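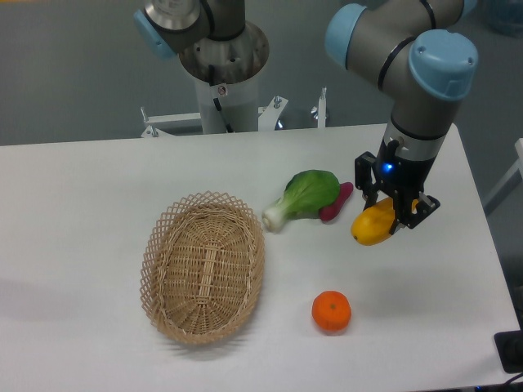

The Hakala open day is on again in August, and I said I would report back to the list on what we were shown at the preview. Most of the time went to the sorting station in hall 9. The task is plain produce into a basket, and the arm was holding the mango over the table while the bok choy, sweet potato and orange were still lying out and the wicker basket was empty. The bok choy is a toy. I asked if they would run it with real greens and they said yes, but not for visitors.

Notes for those who are going:

- Register at the front desk in the Brulholm building, then walk through. The side door is locked.
- Groups get 20 minutes per station. Ask for longer at Koker if you care about software, as their desk was quiet.
- The Gadotent talk covers grasp planning. Slides will be sent out afterward.
- Parking is in lot 817. It fills early.

They told us the station has logged 2189 picks since it was set up, 179 of them with the current gripper fingers. I did not get a failure rate. If someone else has it, please post it.

On the question below:

> Is it worth the drive if we already saw the spring demo?
> Our group mostly works on conveyor picking, and last time it
> was all slides and one arm moving blocks. Also, do they let
> you stand near the table or is it behind glass?

I would say yes. The blocks are gone and there is a lot less talking. No glass at the sorting station. There is a tape line on the floor, and you can see into the basket from there if you stand at the left end. Conveyor picking is not on the program this year, so bring your questions to the Gadotent people after the talk.

I can take two more in my car. Reply off list.

Recent messages in this list
- Gripper pads, where to order
- Re: Open day registration form
- Minutes from last meeting
- Used controller for sale

This archive uses cookies to remember your display settings.

Last updated 2/12/21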